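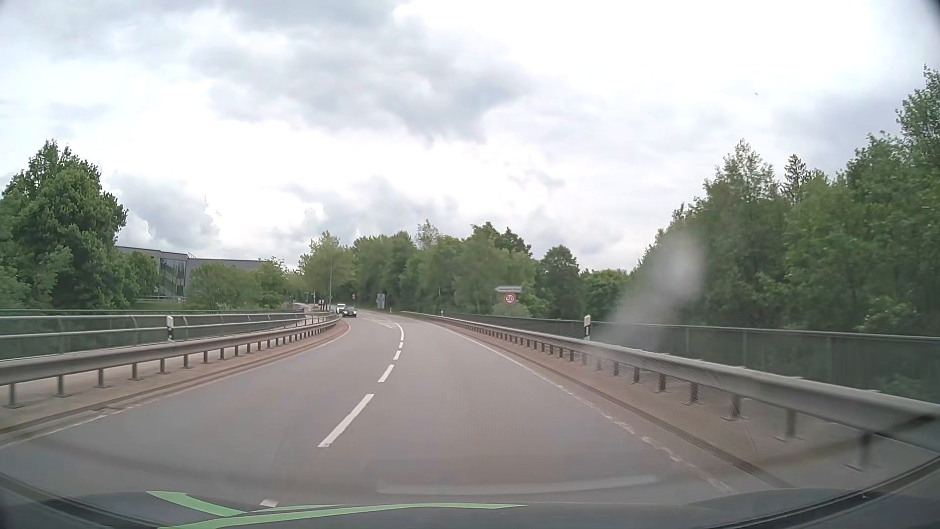

주행 데이터 수집, 낡은 차선 구간을 얼마나 넣어야 할까요
작성자: 굽은길 | 11/08/2026 | 조회 1411

차선 인식과 경로 예측용 주행 영상을 모으고 있습니다. 차 한 대로 찍고 사람이 직접 운전합니다. 지금까지 자른 클립이 1865개인데 대부분 직선 도로입니다. 왕복 2차로에서 왼쪽으로 꺾이는 교량 구간을 늘리는 중이고, 첨부한 게 그중 하나입니다. 중앙 점선은 잘 보이는데 오른쪽 가장자리 선이 가까운 쪽에서 조각조각 끊겨 있습니다. 이런 구간을 라벨링할 때 선을 이어서 그리시나요, 보이는 부분만 그리시나요?

댓글

밤톨이
이어서 그립니다. 모델이 알아야 하는 건 차로 경계지 페인트가 아니니까요. 멀리서는 선이 이어져 있으니 그 연장으로 잡으면 됩니다.

huerta_lab
저는 반대입니다. 보이는 부분만 실선으로 라벨하고 나머지는 '추정' 속성을 따로 줍니다. 전부 이어 버리면 나중에 인식 오류인지 라벨 오류인지 구분이 안 됩니다. Veltura 라벨 툴 쓰시면 구간별 속성 지정이 됩니다.

밤톨이
속성 나누면 작업 시간이 너무 늘어요. 저희는 해 보다가 2주 만에 접었습니다.

굽은길
툴은 Birora라서 구간별 속성이 안 됩니다. 파일을 따로 빼야 할 것 같네요.

Araceli Gallegos
라벨보다 앞유리부터 보세요. 오른쪽 나무 앞에 희끗한 얼룩이 비스듬히 있고 보닛 바로 위에도 반사가 있습니다. 같은 차로만 찍으면 모델이 이걸 배경으로 외웁니다. 촬영 전에 유리 닦고, 보닛은 전부 마스킹하세요.

굽은길
보닛은 마스킹하고 있습니다. 유리는 제가 신경을 덜 썼네요. 얼룩 있는 클립은 버려야 하나요?

Araceli Gallegos
버리진 마시고 태그만 달아 두세요. 학습에는 넣고 평가셋에서만 뺍니다.

huerta_lab
평가셋에서 빼는 건 동의 못 합니다. 실제 차 유리도 더럽습니다. 깨끗한 셋, 더러운 셋 따로 두고 점수도 따로 내는 게 맞아요.

차선지기
대향차도 확인하세요. 굽은 데서 어두운 차 뒤에 흰 차가 일부 가려져 있는데, 박스를 하나로 묶는 작업자가 많습니다. 저는 6월에 받은 납품분에서 그런 클립 15개를 돌려보냈습니다.

굽은길
가려진 차도 박스는 따로 치고 가림 표시를 넣겠습니다. 차선은 우선 보이는 부분만 그리고 추정 구간은 별도 파일로 빼 볼게요. 유리 얼룩 태그는 오늘부터 답니다.

밤톨이
별도 파일로 빼면 프레임 번호 꼭 맞춰 두세요. Kutham 변환기는 빈 프레임을 건너뛰어서 뒤가 다 밀립니다.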